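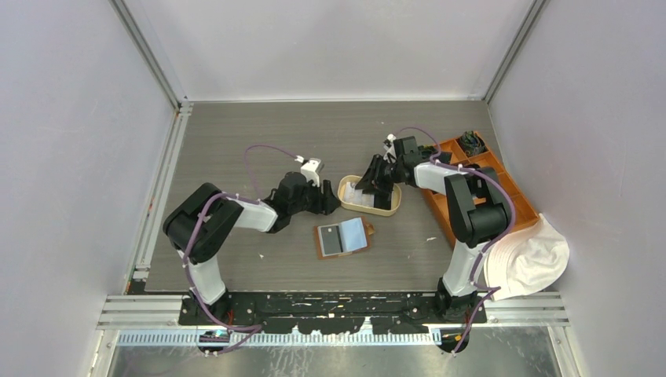

Sorting table, beige bin and orange-brown organiser

Staff Forum > Rooms and Equipment > Sorting tables: bin or organiser?
7 replies

h_bataineh (moderator)
Members are invited to comment on the layout of the sorting tables before the December order is placed with Guremon. The present proposal is that every table keeps one open bin and one organiser. Comments should be confined to storage and cleaning. Requests for new tables will be considered separately.

Bosusmont_Stores
Stores supports the proposal. Small items go into the bin on arrival and are moved to the organiser before the end of the shift. Where a table has only an organiser, items are left on the surface and returned to us unlabelled.

quiet_ledger
I must disagree. A bin encourages staff to postpone the work. At our site we withdrew the bins and the Friday check now takes 12 minutes. It formerly took 35.

Bosusmont_Stores
With respect, your site receives far fewer mixed deliveries than ours. The comparison is of limited use.

room3539
May I raise the matter of cleaning? The table in the photograph has a white strip along the seam at the back wall. Ours has none, and small screws and paper scraps lodge in the gap. I would ask that the same strip be fitted in Room 3539 whatever is decided about the bins.

Szewczyk
Seconded. I would add that a pale bin is preferable to a dark one. On a grey-brown wood-grain surface a dark bin is easily overlooked, and a dark interior hides washers.

quiet_ledger
I have no objection to the strip. On the bins, could we at least agree that they are to be cleared by the end of each shift and that this is recorded on the Zever sheet? My objection would then be largely met.

h_bataineh (moderator)
Thank you all. The order will go forward with one pale bin and one organiser for each table. Clearing at the end of the shift will be entered on the Zever sheet, in the column at present marked "Other". The strip for Room 3539 has been passed to Buildings as a separate request. Quiet_ledger's site may continue without bins until the next review. Any corrections to the quantities should reach me by noon on Friday.

Hala Bataineh

Bosusmont_Stores
Noted. Please amend our line from 12 organisers to 7. The remainder are already on the shelf.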